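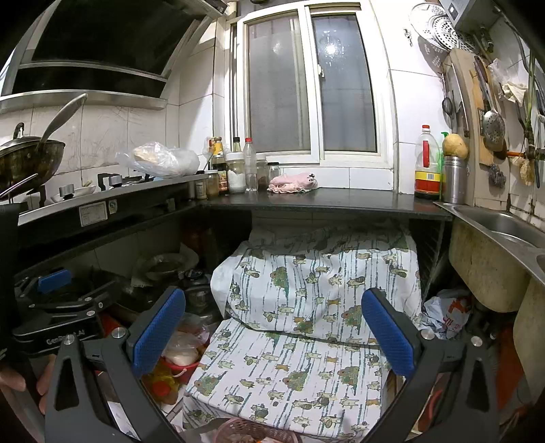
Figure 3. The Cullcombe kitchen: stove, counter and sink, with the covered storage space below.

4.2 Tidying under the counter

Benchmarks for household work tend to favor the table with three objects on it. The kitchen in Figure 3 has bottles standing behind jars, a potato-like item on top of a steel cylinder, and two steamer racks hung so that they overlap. A person reads this as a working kitchen. Our planner, trained on 4000 grasps of mostly rigid objects, read the patterned cover under the counter as furniture and planned around it with great courtesy.

We scored 200 attempts at small pickups in the storage space. Boxes and bottles went well enough to report without blushing. Thin plastic packets did not. Of the 30 attempts on packets lying on fabric, the policy most often took hold of the packet and the cloth together, and then put both down with every sign of satisfaction. Kowalchuk's success detector agreed with it, and we have since stopped consulting the detector on matters of cloth.
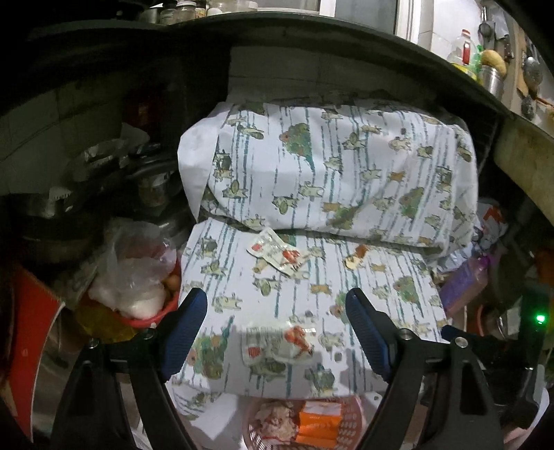
Cullcombe, January 2022

The packets lie on the flat lower section of the cover, one near the front edge and the other by the hem of the raised part. The nearer packet is partly transparent, so the print beneath competes with its outline - the segmentation model tended to side with the cartoon animals. Widening the approach helped a little. Slowing the close helped more, at a cost in time that Dufour, who timed the human baseline, declined to call competitive.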